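Lợi Ông
Feb 10, 2020

Thread on bottled tea, for the people who asked what I keep at the office in Jistesville and how I store it. Long one.

We went through 147 bottles in November. I know the number because I do the ordering, and I had to explain the bill. Before that I bought it at the corner store one or two at a time and paid too much.

Now I order by the case from Bilgin. They deliver on our side of town and they'll carry it up the stairs if you ask when you place the order. If you ask at the door they won't.

Storage first. Cases go flat on the floor of the supply closet, no more than 4 high. I went higher once and the bottom case sagged and two caps leaked. It took a whole roll of paper towels, and the closet smelled sweet for a week.

Don't put them by the window. Tea that sits in the sun tastes stale to me well before the date on the bottle. My coworkers say they can't tell. I can.

A few come out of the closet in the morning and go on the white table. People take one when they want one. I used to put out a whole case and ended up with half-finished bottles all over the place, so I stopped doing that.

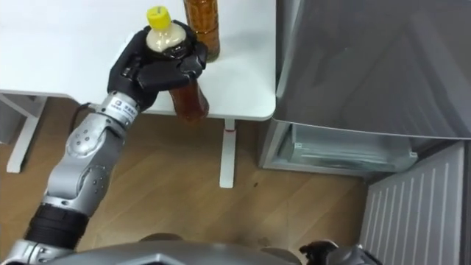 The table is plain and white and it shows every ring. Wipe it while the ring is fresh. If it has dried, a wet cloth left on it for a minute does the job. I tried the spray from Fimness and it worked the same as water, so I didn't buy another one.

The floor is the light wood-look kind with seams. Sweet tea gets into the seams and then your shoes stick. Mop with warm water, then go over it again with clean water. One pass leaves it tacky.

Sweetened or unsweetened: I get both, two cases of sweetened for every one of unsweetened. The sweetened goes first every time. When I tried an even split I had unsweetened left over into the next order.

Someone asked if I chill it. The ones in the fridge door are cold. The ones on the table are room temperature. I drink it at room temperature and have gotten used to being the only one.

Caps. Our recycling pickup wants them screwed back on the empty bottle. The one at my sister's place in Orotska wants them off. Check yours. Rinse the bottle either way or you'll get ants, and we did get ants.

If you open one and don't finish it, put it in the fridge with your initials on it. I throw out anything without initials at the end of the day.

Cost, for whoever asked: the last order was $172 with delivery. The one before was $337, but that included paper cups and two big boxes of coffee filters that we are still using.

I did look at brewing it here in a pitcher. It's a lot cheaper. We did it for two weeks and then the pitcher sat in the sink because it was always someone else's turn to wash it. Back to bottles.

Next order goes in when I'm down to the last two cases. If you're in the building and want to split one, message me before then.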